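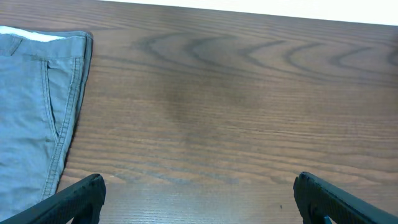 Ticket 454: Pants folding, gripper misses the waistband

Skip to content | Tickets | Wiki | Downloads | Log in

Status: open
Project: Stilora (laundry cell)
Arm software: Bovel, current build
Priority: normal

What we want: the arm takes a pair of pants lying flat on the wood table, folds one leg over the other, folds the whole thing in half and sets it aside. Anyone who does this at home on a Sunday night knows it takes a few seconds and no thought. I'm thrilled to say we are getting close!

What happens: the first fold is good on most pairs. The second fold fails when the fingers close a little above the cloth, come up with nothing, and the arm carries on as if it had the waistband. It then makes a lovely, careful fold in thin air.

Log, newest at the bottom

09:10 – Ran the overnight set again. 209 attempts in the log and the misses bunch up on thin cotton. Heavier pants are much better, probably because a thick edge stands up off the table and gives the fingers something to get under.

09:45 – Checked finger spacing against the setup page. Fine. Checked table height. It was off by 2 mm in the Gape config, so I fixed that and reran. Fewer misses, still not gone.

10:30 – Tried laying more than one pair out at a time. This is what a real laundry pile is like, so I'd love for it to work. The planner has to decide which edge belongs to which pair, and dark cloth on brown wood is where it gets shaky.
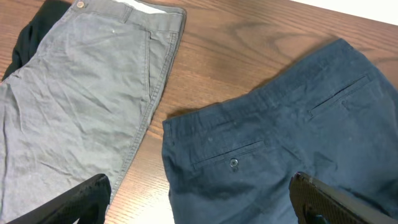 With two pairs down it picked the right one on most runs, which made my morning. It did once treat a side seam as a waistband and tried to fold the leg sideways. Saved that run under "seam" in the Drotesia folder.

11:20 – Turned the lamp away from the table. The shine on the wood had been showing up as an edge in the depth view – gone now. Please keep the lamp like this for the next set.

11:50 – Wrinkles. If I smooth the cloth by hand first, the second fold works nearly every time. That's cheating, of course, and it tells us a smoothing pass should come before the grasp. Can someone on the planner side say how hard that would be?

Can it do the chore yet? One pair, smoothed, good light: yes, slowly. A basket straight from the dryer: no. A month ago it couldn't find a pocket, so I'm very happy with where this is going.

To do
- grip check after closing, stop if the fingers are empty
- smoothing pass
- rerun thin cotton with the new table height

Leaving this open until the grip check is in.

This site uses cookies to keep you logged in. Accept | Settings

Contact | © Stilora project | Back to top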